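17/05/2020

So I have been learning to count again. In Hungarian this time, which I started for no better reason than that I had the book already and I was fed up with baking.

The book is a thing called Samarakoon's Pocket Hungarian and it has been on my shelf since I was a student. It cost me 70p from a box outside a charity shop (the pencil price is still inside the cover) and I have moved house with it 6 times without ever getting past the page on greetings. I did German at school, badly, and then French at evening classes with the wonderful Bernadette Cordier, who used to make us say our own phone numbers out loud until we stopped translating in our heads. More about her in a minute.

Anyway, numbers. I had this idea that numbers would be the easy bit! You learn ten words, you learn the tens, you glue them together and off you go. And to be fair to Hungarian it mostly does work like that. Egy, kettő, három, négy, öt, hat, hét, nyolc, kilenc, tíz. I can rattle that off while I'm doing the washing up. Hét is seven and it also means week, which I think is lovely, and once you've got it you get seventy more or less for free: hetven. Then twenty is húsz and twenty-one is huszonegy and you think, hang on, where did the accent go? But you get used to it.

The one that has really done my head in is two. There are two words for two. Kettő is for when you're counting or when it stands by itself, and két is for when it comes in front of something, so it's két alma for two apples. And then people will say kettő on the phone anyway if they think két might be heard as hét. I spent a whole evening on this. My husband came in to ask if I wanted tea and I said "kettő" at him and he brought me two cups, so make of that what you will.

French is far worse though, if we're being fair. I still remember the moment Bernadette wrote seventy on the whiteboard. Sixty-ten! And we all laughed, and then she wrote eighty, four-twenties, and we laughed a bit less, and then she wrote ninety-seven and a man at the back put his coat on. (He did come back the next week.) She was from Belgium and told us that at home she would say septante and nonante and be done with it, but that the exam wanted the other ones and so the other ones were what we'd be having.

What she was brilliant at was getting us to stop going through English. She said if you hear "sept" and think "seven" and then think of the thing, you've taken two buses when there was one that went straight there. So she'd hold up a card and you had to shout. No pausing. She'd do them in the wrong order, sideways, upside down, whatever, and by the end of term I really could look at a 7 and just hear sept. I still do! It pops up on buses.

So that's what I've been trying to copy at the kitchen table. I made a set of cards out of a cereal box, one to ten, and then the tens on the back in a different felt tip. I shuffle them, turn one over, shout. The dog has started leaving the room. I think proper chunky numbers you can pick up and move about would be even better, the sort little ones have, and I've been looking at those a fair bit.
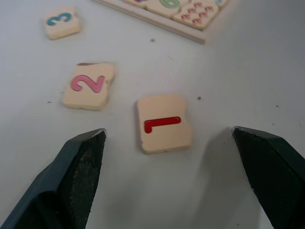
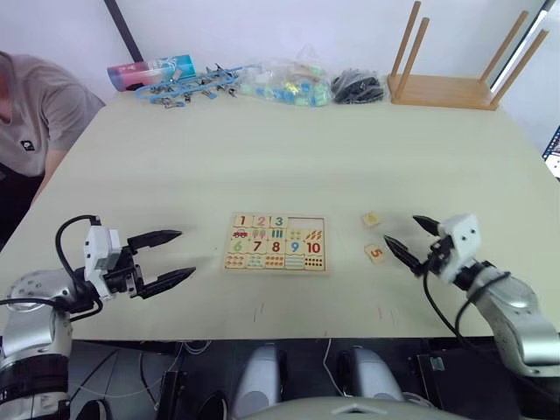

I keep wondering whether it's the handling that does it. When I was small I learned my numbers off the buttons in my gran's button tin, and I'm sure I can still feel what four buttons feels like. I've never had that in any other language. All my French numbers live on a whiteboard in a cold classroom, and my German ones live in a textbook with a cartoon of a man buying stamps.

The other thing I've tried is writing my shopping list with the amounts in Hungarian. It's a good one, I'd recommend it, as long as you're the one doing the shopping. I went round with "hat tojás" for six eggs and felt terribly clever, then stood by the tins for ages trying to remember what I'd meant by "nyolc". Eight of what? I had forgotten to write the what. I came home with no chickpeas at all.

I did also download an app, Toditz, which a few people in the comments had suggested. It's fine. It has a cheerful noise when you get one right, and it told me after the first go that I knew 321 words, which is a flat lie. I think it's counting every number up to three hundred and something as a word I know. I'd like to see it ask me for two hundred and twenty-two in front of a noun. I'd be there until August.

Next up is telling the time, and I have peeked ahead and I don't like it one bit. Quarter past six comes out as a quarter of seven, half past six is half seven (but the German sort of half seven, so an hour earlier than my brain wants) and quarter to is three quarters of seven. I've read that page three times, once with a real clock in my hand. If anyone has a good way of making it stick please do leave it in the comments, and if you've got a spare Hungarian auntie who likes a chat on the phone, I'd be very glad of her number. I'll even try and write it down without asking her to say it twice.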